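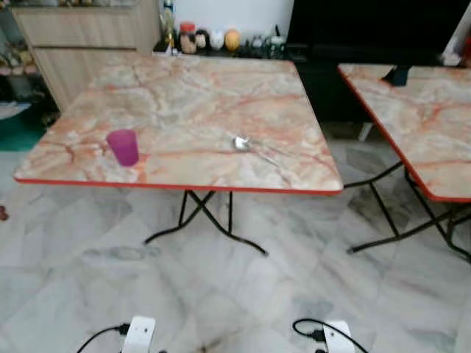

A plastic cup on a folding table with a marble-patterned top.

Household Memory: Week 3 Notes
Interviewing people about how they used to eat
Class meets 11:35 to 12:35. Handout updated 03/06/2026.

I talk fast and I skip around, so these notes are for anyone who was trying to write and listen at the same time last week. They cover the lecture plus a few things I ran out of time for. Read them before you do your practice interview, please!

Picking up where we left off: memory of meals is a strange kind of memory. Ask a person what they ate as a kid and you usually get a menu. "Soup, potatoes, fish on holidays." It's a summary, put together over years of telling it, and it tends to be tidier than the life it came from. I'm glad to have the summary, but I want to get underneath it, and the way in is almost always a small physical question. Where did the salt live? Who sat with their back to the door? What did you drink out of? People who have just told you they don't remember a thing will tell you exactly which chair wobbled.

Jong-dae Ra's interviews from Motdale (the packet is in the course folder) are the best examples I have of this. Read the second one first. He spends a good stretch of the tape asking a retired bus mechanic about a drawer. Just a kitchen drawer! And out of the drawer comes the rationing of string, a feud with a brother-in-law, and the whole question of who was allowed to use the good scissors. I used to play the recording in class but the sound is rough, so now I give you the transcript.

Opening questions

Start wide and easy. "Tell me about the place you were living when you were ten" works better for me than "Tell me about your childhood," which makes people sit up straight and give a speech. Give them an age or a house or a street. If they jump somewhere else, let them go. You can come back. I keep a scrap of paper by my knee and write down single words to come back to -- drawer, Becerra, the aunt -- and I don't look at it until there's a natural stop.

Becerra, by the way, was a grocery store in Ruromley, and you will see it all over the packet. Nearly everyone on that side of the river bought on credit there. Two of the speakers remember the credit book as green and one remembers it as black. Don't try to fix that in your notes. Write down what each person told you and leave it alone. If you want to chase the color of the book, that's a fine project, but it's a separate one.

Silence

I know, I know, I say this every week. Count slowly in your head before you fill a gap. Most of us jump in way too soon, and I have ruined plenty of good tape doing it. In the Neltlow recordings there's a long quiet spot where you can hear me breathe in to ask something, and then the speaker starts up again with the best story on the whole reel, and thank goodness I was slow that day.

What people reach for

Hands matter. When somebody describes setting out a meal, they often lay it out in front of them as they talk, moving things that aren't there. Your recorder will miss all of it. Say it out loud for the tape, gently: "so the bread was over by the window side." They'll correct you if you got it wrong, and then you have it in words. Pankaj Dhillon, who taught this course before me, would slide over a pencil and a sheet of paper at this point and ask for a floor plan. I've stolen that from him completely. The plans come out crooked and the stove is always enormous, and I wouldn't trade one of them.

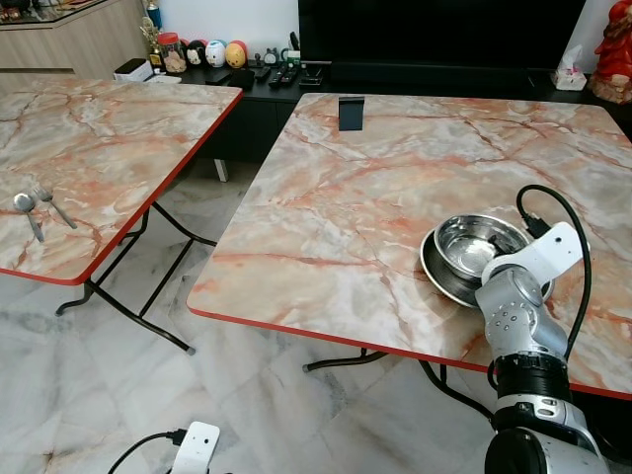

The other thing about hands is manners. Rules about eating are some of the first rules we learn and some of the last we notice. Did you wait for everyone to be served? Could you leave food? Did children talk? Ask who broke the rules, too, because the rule-breaker in the family is usually someone the speaker has been wanting to talk about for an hour. And watch for "we." "We always ate together" can turn into "well, my mother ate later, standing up," if you ask one more question. I like "Was everybody sitting down?" for that. It sounds like nothing and it opens up a lot.

A word on comparing. You'll be tempted to say "oh, my grandmother did that too!" It's friendly and I do it myself, but on tape it nudges the speaker toward your grandmother's kitchen. Save it for afterward when the recorder is off.

Consent and names

Get the signed form before you start, and then ask again at the end. People say things they didn't plan to say. In April we had a speaker ask to close off part of an interview, and we closed it, no argument. If a speaker names a neighbor in an unflattering story, flag it for me in the margin of your transcript and we'll decide together what to do.

Transcribing

Leave the ums out of your clean copy but keep the false starts. "He was -- she said he was sick" is telling you something about how the speaker knows it. Mark laughter. Mark long pauses. Don't fix grammar. Plan on up to 3 hours of typing for a short interview, more if there's a dishwasher running (ask them to turn it off, they won't mind).

For next time

Finish the Motdale packet.
Do one practice interview with a classmate about one meal, any meal, from before they were twelve.
Bring 2 pages of transcript, double spaced, with your margin notes by hand.
Bring the floor plan if you got one.

We'll trade transcripts in pairs and mark every place where the interviewer should have waited. Mine included -- I'll bring a bad one from Neltlow.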